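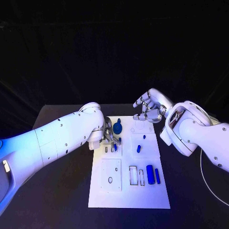 Setting up your peg board

3 min read

Home Guides Boards Spares Contact

I've set up more of these boards than I can count, so let me walk you through the way I do it.

1. Lay the board flat on a dark tabletop. White on dark is so much easier on the eyes! Press each corner — if one rocks, shift the board until it sits still.

2. Check the plates and outlines before you touch a single peg. Run a fingertip over the holes and brush out any crumbs or grit.

Note: colored light is fine for showing the board off, but I'd switch to plain white while you're learning the outlines.

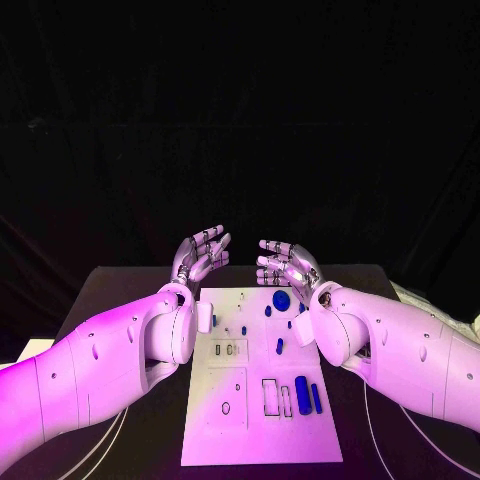

3. Start with the small blue pegs. Stand them upright first and save the bigger pieces for later (my friend Ebbe Haugland does it backwards and swears by it). Keep your palm low over the middle of the board when you're working with small parts,
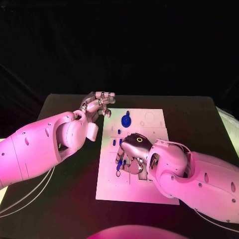

and go gently, letting each piece drop under its own weight. If it sticks, lift it out, turn it a little and try again.

Caution: never tap a peg in with a hammer. I chipped a Walico plate that way and I'm still annoyed about it.

4. Move on to the round pieces. Hold them by the rim and lower them straight down.

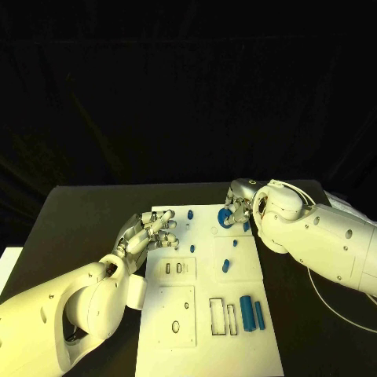
Fig. 4. Blue ring-shaped disc near the top edge of the board.

5. Give yourself some 60 minutes for a first run, then put the loose parts back in their bag.

Related
Cleaning the Cenari board
Spare pegs: the Katalero list
Storing plates flat, by Wycliffe Rotich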